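Unit 3: Perception and planning for tabletop sorting

Read this before the lab. It covers what the Flaretti planner does, what it claims to do, and where I think you should stop believing it.

1. The claim

The project page for Flaretti says the stack "understands" sorting. Strip that out and you have a color segmenter, a pose estimator, a grasp sampler and a state machine that picks an arm. Each of those is old. The combination may still be useful, but the word "understands" isn't doing any work, and I will take it out of your reports if I find it there.

2. Perception

The segmenter is trained on hue and shape together. In practice hue wins. Ask yourself what happens when a brick has already been dropped into a bin of its own color. The mask for the brick and the mask for the bin wall run into each other, and the estimator reports either one large object or none. Blue in blue is bad, red in red is worse. The Nurnadden logs show this clearly if you plot mask area against time and don't smooth it first. Please don't smooth it first.

Clutter outside the work area is a separate issue. The default config has no region of interest, so anything lying at the back of the table gets a proposal and a confidence score. Set the region yourself.

3. Planning

Flaretti assigns each brick to the nearer arm, measured in a straight line from the gripper. It ignores the bin. A brick close to the left arm whose bin is on the right gets carried across the middle, and the other arm waits. Cabanatuan, the scheduler we compare against, costs the whole pick and place, and it samples 700 candidate grasps where Flaretti samples 100. Don't credit the scheduler for what the extra samples bought. Run both at 100.

4. What counts as success

The published score counts a brick as sorted when the gripper opens over the correct bin. It does not check that the brick is in there. Narnton, our logging tool, can compare the bin contents before and after, subject to the masking trouble in section 2. Report both numbers and say which is which.

5. For the lab

Work in groups of 2. Bring one failure you can reproduce, with the config that causes it. A failure you saw once is an anecdote, and so is a success you saw once. Start with bricks lying in front of the bins, studs up, before you try anything on its side.

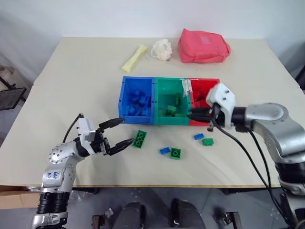 Leave the grasp sampler's seed fixed until you have a baseline, then change it and see how much of your result survives.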